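Benjie Panganiban had used the same phone launcher for six years before he wrote his own. Baverix, which replaces the home screen on Android phones, came out of beta in May, and he still does most of the work on it himself, in the evenings, after a day job testing payment software.

"I wanted to move one widget two rows up and the phone wouldn't let me," he says. "That was the whole start of it. I thought it would take a weekend."

It took a good deal longer. The first version did little more than list apps in alphabetical order. The current one has folders, gestures, a search bar that looks through contacts and settings, and a backup file that can be moved from one handset to another. The settings menu has 107 separate switches, a number Panganiban is not proud of.

"Every one of those was somebody's email," he says. "People write and say, I'd pay for this if the clock could go on the left. So you put in a switch for the clock. Then you've got to keep it working with all the others."

Melur Liew joined him last year to look after the design. She had been working on Runex, a note-taking app, and had sent in a long list of complaints about the Baverix folder screen. Panganiban asked her to redraw it. Her version opens folders at the bottom of the display, where a thumb can reach, and closes them with a swipe down.

The biggest change in version 2 is the way it treats notifications. The older release put a number on each icon. The new one shows a plain dot, and the count only appears if you hold your finger on the app. Panganiban was for it from the start and expected some grumbling from long-standing users, which he got.
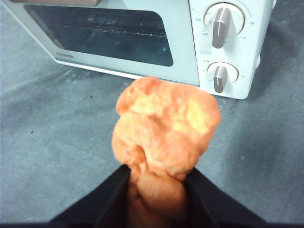

Melur Liew was less sure about the dots, and says she argued for keeping the numbers as the default. "My mum looks at the number to decide if she'll open it," she says. "One message can wait. Nine means something's going on with my aunt." The two of them settled on asking during set-up, with neither choice ticked beforehand.

Battery use is the other subject that fills the inbox. Baverix used to refresh its weather panel every 15 minutes whether the screen was on or not. It now waits until the phone is unlocked, and never refreshes more than once in 60 minutes unless told to. Panganiban says he should have done it sooner — the code was a morning's work.

There are no plans for an iPhone version, as the system doesn't allow the home screen to be replaced. A tablet layout is further along. Liew has it running on her own tablet, with the dock down the side, though icons still jump about when the screen is turned.

Baverix is free, with a single payment to unlock gestures and backups. Panganiban says he'll keep it that way for now. The next update should fix the rotation fault and a crash when importing old backup files.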